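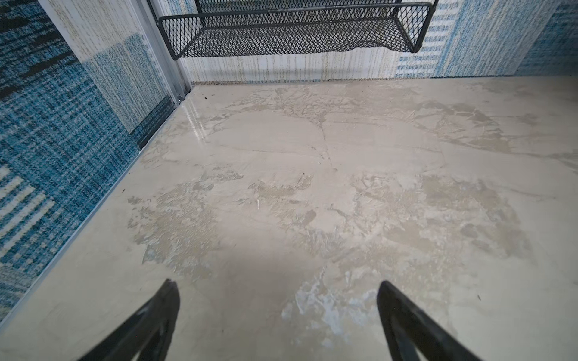

By Caradog Mostyn
5 Oct 2022
Sallden Evening School, Home and Workplace Care
Handout for Unit 6: Hard Floors and Loose Bottles

Welcome back, everybody! Unit 6 is my favorite in the whole course, and I know I said that about windows. We're doing floors, and we're doing the stuff that ends up on floors, which in most shared rooms means drink bottles. Bring a pencil. The session runs 90 minutes and more than half of it is practical.

What to have with you
Gloves that fit
Two cloths, one light and one dark
A soft broom and a dustpan with a rubber lip
Two clear sacks for bottles, one small sack for trash
Your floor sheet from Unit 5 (spares are on the side table)

Part one: read the floor before you touch it

A pale, mottled floor is a wonderful teacher. At first you think it's all one color, then you keep looking and there are darker tan areas, gray areas, smooth bits, bits that look scraped or flaky, a whitish chalky patch with ragged edges. Some of that is dirt. Some of it may be the floor itself, or a finish that has worn away, and you can scrub a worn finish until your arms fall off and it won't get any paler. (Ask me how I spent my first month in this trade.)

So we look, and we look in the same order every time.

Start in the corners. Crumbs and dark specks gather where the walls meet, and a broom pushed straight along a wall tends to ride right over them. Get down low if your knees allow it.

Next, find the shine. Stand so a lamp or a window reflects off the floor toward you. Where the reflection is bright and sharp, the surface is still smooth. Where it goes dull or breaks up, mark that on your sheet, as it may need different treatment from the shiny part next to it.

Then the lines. Fine veining can be part of a floor's pattern. A thin dark line might be veining too, or it might be a crack, and you can't always tell from standing height. Run a gloved fingertip across it. If you feel an edge, write "crack" and keep standing water off it.

Last, the patches. Use the cloth test:

1. Wipe a pale patch with the dry dark cloth, one light pass.
2. Look at the cloth. Powder on it means something loose is sitting on top.
3. Wipe a dark patch with the light cloth, dry first, then barely damp.
4. If neither cloth picks anything up, leave the patch alone and write "surface" on your sheet.

I love the cloth test. It takes a minute and it saves a whole bottle of cleaner. Mrs. Dissanayake taught it to me years ago, except that she did it with old socks, and socks work beautifully if you have any to spare.

Part two: bottles off the floor

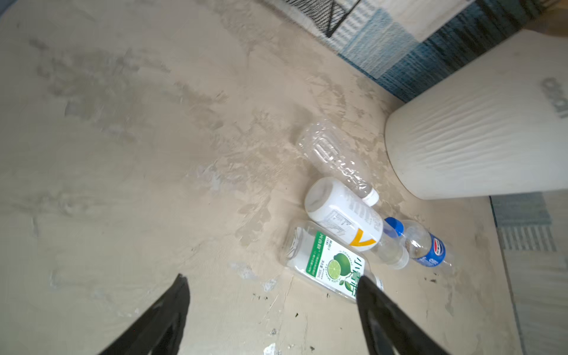

Caradog Mostyn
Course tutor, Home and Workplace Care

Empty bottles travel in groups. Somebody sets one down on its side next to the bin, and soon it has company: a crumpled one with no label left, a white label, a blue label with a blue cap, a green one with a lime on it. They're light and they roll, so the first rule is to deal with them before any broom comes out. Sweep at a bottle and you'll be chasing it across the room, and the dust it rolls through goes with it.

Pick up in this order, please:

Nearest first. Clear the ones by your feet so that you aren't stepping over them to reach the rest.

By the body, near the middle. Caps can be loose. A bottle lifted by a loose cap stays on the floor while you stand there holding the cap.

Check for a last mouthful. Tilt each one toward the light. Anything with liquid in it goes to the sink first. Colored plastic and big labels hide liquid very well, so tilt those twice.

Flatten last. Squash over the sack, slowly, from the bottom of the bottle up toward the neck, with the cap off. Then the cap goes back on and the bottle keeps its flat shape. Never squash a bottle with its cap tight. The cap can fly, and it flies hard!

On labels: our building's collection takes them on or off, so leave them on tonight. At home, check what your own hauler wants. The same goes for caps. I've lived in three towns and had three different answers.

While you're down there, look around the bottles as well. Small dark specks, a white fleck of paper or plaster, a torn corner of label... these are easy to miss when the big items have all your attention. Leave them for the broom, but notice where they are.

A note on numbers, for those of you who enjoy our log as much as I do. Last term's groups at Pilora Hall picked up 1,876 bottles between them, and the best single evening was 87. Put your own count on the sheet by the door when you leave. I don't care at all whether we beat it. (I care a little.)

Part three: where the bin stands

Walk into any room where there are bottles lying right beside a bin and it's tempting to grumble about people. I'd like you to grumble about the bin first. Ask these questions and write a line for each:

Can you see the opening from where people sit or work?
Is it wide enough for a bottle to go in with one hand?
Is it full?
Does it look like a bin? Some are so handsome that visitors take them for a planter or a stool.
Is there a separate place for bottles, or just the one container for everything?

Our Olov group (the daytime class, named after the room they meet in) moved one bin a few feet toward the door last spring and saw far fewer bottles on the floor. They were so proud they drew a map. It's still pinned up in the hallway and you should go and see it at the break.

Wipe the outside of the bin too, above all if it's white. A textured surface with waves or grain holds gray smudges in its grooves, and a flat swipe just skates over the top. Wrap the damp cloth around two fingers and follow the direction of the lines. Lift the bin when you're done — there's nearly always something under it.

Part four: the awkward spots

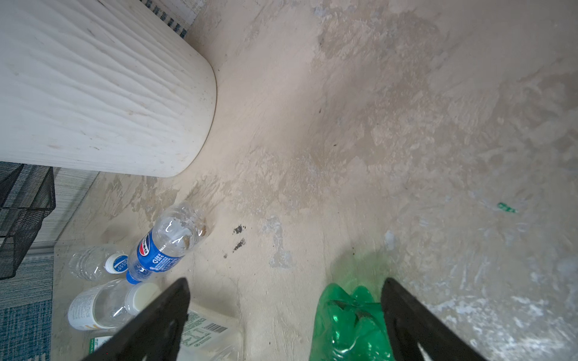

Edges are where most of your time will go, so plan for them. A rug next to a hard floor collects grit along its border. A black mesh container hides dust on the wire and drops it on the floor the moment you shift it, so shake it out over the trash sack before you move it anywhere. Then fold the rug back on itself, sweep the strip it was covering, and only then vacuum the rug. If you vacuum first, you'll sweep fresh grit right back onto it, and I have done this with a whole class watching.

Crumpled colored bottles deserve a second look before they go in the sack. If there's something brown or dark on one, treat it as dirty: gloves on, rinse it at the sink, and if the mark doesn't come off with a rinse, put it in the small trash sack. One dirty bottle can mess up a clean sackful.

Dark spots on the floor get the light cloth. Press, count to ten, lift, look. If the spot gave up some color, press again with a clean part of the cloth. Pressing keeps a spill the size it was. Rubbing makes it bigger and pushes it into any rough area nearby.

Scraps are trash unless you can say for sure what they're made of. A thin green sliver might be paper or it might be plastic, and you don't need to solve it on your knees.

Part five: sweep, then damp mop

Sweep from the corners toward the middle of the room in short overlapping pulls. Keep the broom head on the floor at the end of each pull; flicking it up throws the fine dust into the air and you'll be looking at it again in an hour.

Gather into one pile, dustpan, then a last pass with the dry dark cloth where the pile was. Check the corner again!

For the mop, wring it until it stops dripping and then wring it once more. Plain water tonight. Skip anything you marked "crack" and go lightly over anything you marked "surface." Work backward toward the door and give yourself somewhere to stand at the end.

Practice in pairs

One person reads the floor out loud while the other draws it. Swap sheets with another pair and see whether you can find their marks on the real floor. If you can't, tell them kindly what was missing (it's usually which wall is which).

For next time

Do a floor sheet for one room at home, kitchen or hallway if you can. Do the cloth test on at least one pale patch and one dark one, and bring the cloths in a bag, unwashed. I want to see them. We'll start with those and then go on to grout, for which you'll need an old toothbrush and your oldest pants.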